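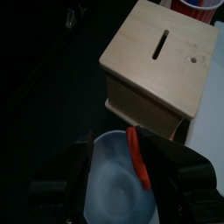 Wrist view, bowl in the fingers, slotted box behind.

17th October. Vetska cell, gripper service and wrist camera check.

Reason for the job: pick log shows finger position drifting at full close. Zero offset on the near arm read 36 counts high at start-up, other arm 8. Limit we agreed in July is 20 either way, so the far arm was left alone apart from a clean.

Power off at the isolator, air not used on this cell. Took both fingers off the near arm. Two screws each, all four came out without heat. Left finger screw threads had old threadlock packed in the first turns, picked out with a scribe and wiped with IPA. Linkage pins fine, no side play I could feel. A little black dust in the slide, brushed out, thin smear of the Alvarado grease on the rails and the excess wiped off. Do not use the white tub on the shelf, that is for the lift columns.

Pad checked while the finger was on the bench. Edge still bonded along its whole length, no lifting at the tip end. Wiped with a damp cloth only. Ghada tried IPA on one of these on the Liltwood cell and it went shiny and lost grip within a week.

Refitted, medium threadlock, screws nipped up evenly and then to the figure on the sheet inside the cabinet door. Waited for it to go off before homing.

Homing: first attempt faulted on overcurrent. Cable to the wrist camera had dropped behind the finger mount and was being pinched on opening. Re-routed through the upper clip, tie left one finger loose. Second attempt clean. Zero offset now 3. Ran open/close from the pendant at 631 cycles and read it again, still 3. Cycle counter at end of test stands at 981 because I did not reset it after the aborted run before lunch, so subtract if anyone is comparing.

Wrist camera: exposure had gone back to auto after the firmware load. Set to fixed again, but the value in the config was saved with the overhead lamps on. With them off the black parts go almost to silhouette and the red dish is hard to separate from the finger edges on the shadow side. 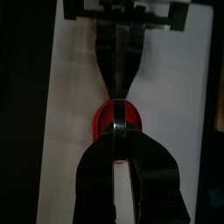 Both arms brought in over the red part on the white board for the meeting check, slow speed, hand on the stop. This is the pose that matters most for the zero, as a finger that thinks it is more open than it is will load the other arm through the part. Watched the current on both drives through the approach. Near arm flat, far arm a small bump on the last part of the move, same as in July and inside the band. I have not touched its gains.

Still to do:
Save a second exposure value for lamps off and have the start script ask which one.
Order a spare pad from Sollbridge, none left in the drawer.
Second clip on the near wrist so the cable can't drop again. Oluf Arnardóttir has the printed ones.
Re-read zero offset on both arms cold, before any homing, and write it on the door sheet.

Ghada Salameh to countersign the torque figure, she has the calibrated driver.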